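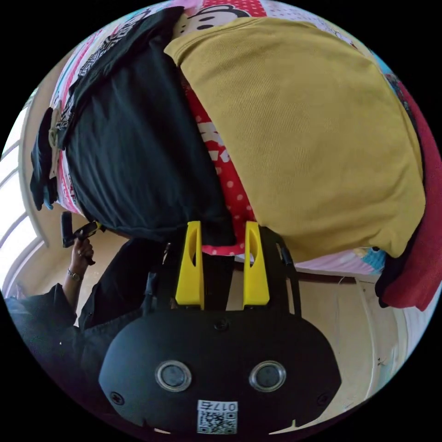
Home About News Products Contact
Search this site Enter keywords Go

ENIER ASKS THE NATION TO LOOK AT ITS BED

Home storage company opens April clothing drive with a modest request: fold it, or let it go

MEDINA, 1 Mar 2024. Enier, the home storage company, today announced the Clear Bed Drive, a month-long clothing collection that will run throughout April at its five stores in Medina and Deltora. The drive is aimed at households where the bed has quietly taken over the duties of the dresser, the closet and, in more advanced cases, the chair.

The company's position is that most clothes do not need a new system. They need to be picked up. A black T-shirt can be folded in less time than it takes to decide that it will be folded later. A mustard-yellow knit is a slower job, being wide and soft and inclined to spread out over whatever it is put down on, but it too can be dealt with before dinner.

"We have sold people a lot of boxes over the years, and we stand by the boxes," Enier said in a statement. "We have also noticed that a box with nothing in it does very little for the pile on the bed."

How the drive works

Households are asked to clear one bed down to the bedding, in whatever print the bedding happens to be. Cartoon faces and polka dots are welcome. Each piece of clothing is then folded and kept, or bagged and brought to an Enier store. There is no third group. Enier tested a third group, called "Not Sure," in its own offices last year, and it is still there.

Bags should hold clean, dry clothes with the pockets emptied. Shirts, sweaters, pants and children's clothes are all accepted. Single socks are not, and the company asks that people stop trying.

Dark pants get their own paragraph in the free folding guide that goes with the drive.

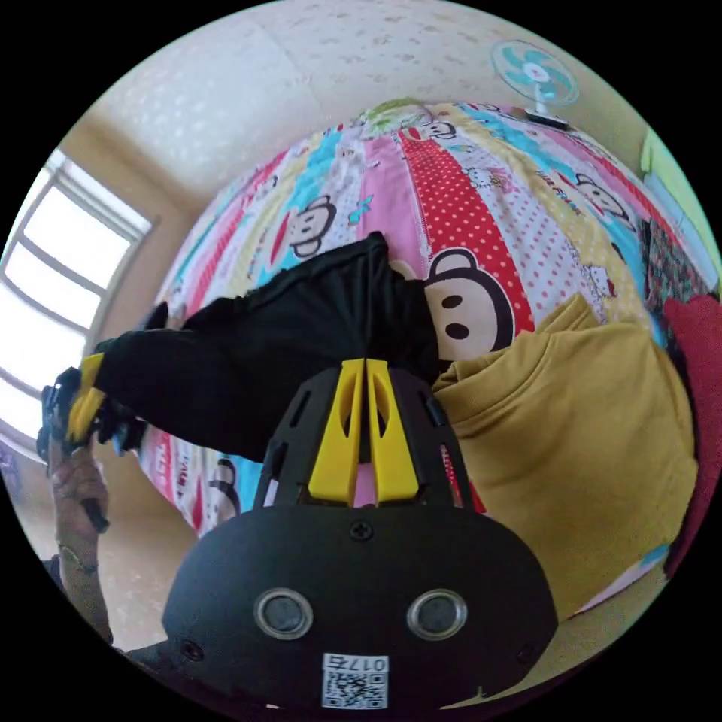 They twist, they bunch at the knee, and they are very hard to tell apart from other dark pants once they have been on a bed for a while. The guide advises pulling them straight by both ends, laying one leg on the other and folding up from the hem. Knits are folded flat with the sleeves in, never hung, unless the owner would like shoulders in new places.

The guide runs to two pages. An earlier draft ran to seven and was left unread by everyone it was sent to, including the department that wrote it.

What people get

Anyone who brings in a full bag will receive a voucher for one Asta drawer divider, the company's plain fabric insert for drawers that have given up. Enier has set aside 1000 dividers for the drive. When they are gone, donors will receive thanks, which take up less room.

Clothes in good shape will go to free clothing racks in Medina and Deltora. Worn-out items will be sent for fabric recycling. Enier will not resell anything it collects and has no plans to wear any of it.

The drive follows a smaller trial at the Deltora store, where shoppers brought in over 1000 pieces of clothing. Several came back the next week to ask whether they could have a particular sweater returned. They could not, and the rule stands for April.

Folding guides will be available at all Enier store counters from the first day of the drive. Bags may be dropped off during normal store hours. Please do not leave them outside the door overnight, however strongly the mood takes you.

About Enier

Enier makes and sells boxes, shelves, hangers and drawer inserts, including the Asta line. It is based in Medina. Press questions may be sent through the Contact page.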